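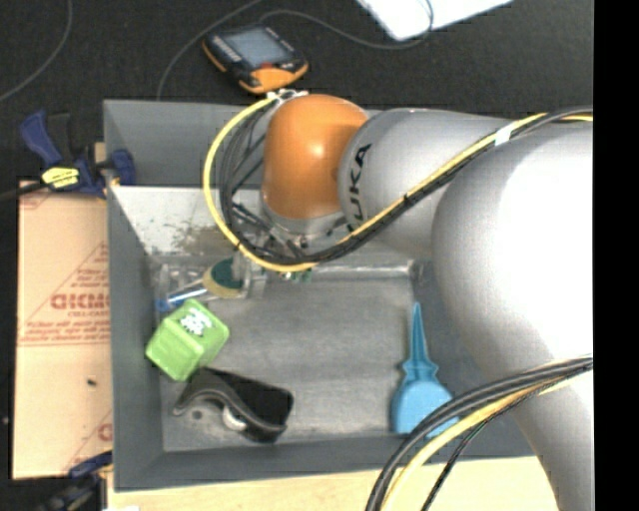
Last modified: October, 11:60 list archive rebuild 122

From: Romana Urban
Subject: Re: grasp examples, how many per bin?

Tormod Isaksson wrote:
> Are you still mixing everything in one bin? And do you keep
> the failed picks or toss them?

Hi Tormod,

Still mixed, yes! The green cube and the blue bulb blower share the gray bin with whatever else I grab off the shelf, and the KUKA goes in from above. I keep the misses — they get their own label and Sumeo trains on both. We're at 122 tries for this set, and 11 of those I still have to label (my fault, I went to lunch). I reshuffle by hand between tries.

Want the logs?

Romana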